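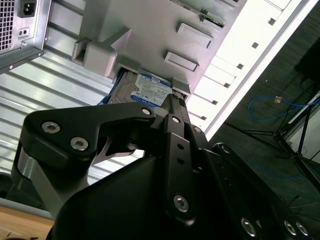

Equipment > Robotic workcells > Computer and electronics handling > Wiltari Bench Cell

Wiltari Bench Cell for drive and component handling

If you've got a stack of desktop computers to work through and you're wondering whether a robot arm might take on some of the fiddly bits, you've come to a good place to start wondering. The Wiltari is our smallest cell, built around a single arm and a two-finger gripper, and most of the people who ring us about it are refurbishers, school districts, repair shops and training colleges. They tend to have the same job in mind, namely getting hard drives in and out of drive cages without anyone skinning a knuckle on the edge of a case.

It's a nice job for a robot in some ways and a rotten one in others. A 3.5-inch drive is a good solid block with flat sides, and the fingers can get a proper purchase on the exposed end. The cage is another matter. Every maker has their own notion of a latch, some are plastic and some are metal, and there's usually a power supply sitting right where you'd like to bring the wrist through. We'd sooner talk all that over with you before you've spent a cent.

What comes with the cell

The standard package includes the arm, the Grilau gripper with one set of narrow fingers, a wrist camera, the controller, a teach pendant and all the cabling between them. You also get two days of set-up and training at your place, which we've never been tempted to cut down, as the second day is when the good questions come out. The bench isn't included. Plenty of customers already have a sturdy one, and if yours is level and doesn't wobble when you lean on it, it will very likely do.

Gripper: Grilau two-finger, parallel and angled grip
Power: ordinary wall outlet, no special circuit
Taught positions stored per program: 500
Programs supplied: 4, as starting points for you to adjust
Warranty: parts and labour, first year

Planning your budget

Roswitha Buschmann looks after quotes for us, and she'd like me to pass along that the arm is seldom the part that catches people out. Fixtures are. Each style of case needs something to hold it still at a known angle, and if you handle a great many styles you'll want a great many fixtures, or else one adjustable fixture and a patient operator. We carry the Radotow adjustable cradle for exactly this purpose and it covers the common tower sizes. Small form factor machines need their own plate, and we can make one from a sample case if you send it in to us.

Put something aside for fingers as well. The tips wear from rubbing against metal housings, and a spare set in the drawer will save you a dull afternoon. Our suggestion is to inspect them after every 50 hours of running and to order the next pair when you open the last one.

Then there's lighting. Bare metal rails and shiny brackets throw a fair bit of glare back at a wrist camera, and a soft, even lamp off to one side is a modest purchase that we'd put ahead of nearly any other accessory. The Bogale lamp arm clamps to the bench edge and can be added to your order.

Is your volume high enough?

Well, that depends on how mixed your work is. A shop that receives whole pallets of the same office tower will see the benefit far sooner than one where every machine through the door is a stranger. If you're in the second group, have a look at our rental plan first – it runs for 8 weeks, the training is included, and part of what you've paid comes off the price should you decide to keep the cell. Some customers send it back, and we stay on perfectly good terms with them.

Please plan for a person to be nearby as well. Side screws, data cables and stubborn clips are still best done by hand in most shops, and the programs we supply assume the cage has been cleared and the case opened before the arm starts.

Getting a quote

Tell us which cases you see most often, how much bench you can spare and where your nearest outlet is. A couple of photos of the inside of a typical machine are a real help, taken with the side panel off and the drive cage in full view. Colleges and school districts should mention it if their budget closes in December, so that Roswitha can get the paperwork to you in good time.

Prices for the cell, cradle and spare fingers were last reviewed August 20, 2020. Freight is quoted separately, and pick-up from our warehouse is free of charge.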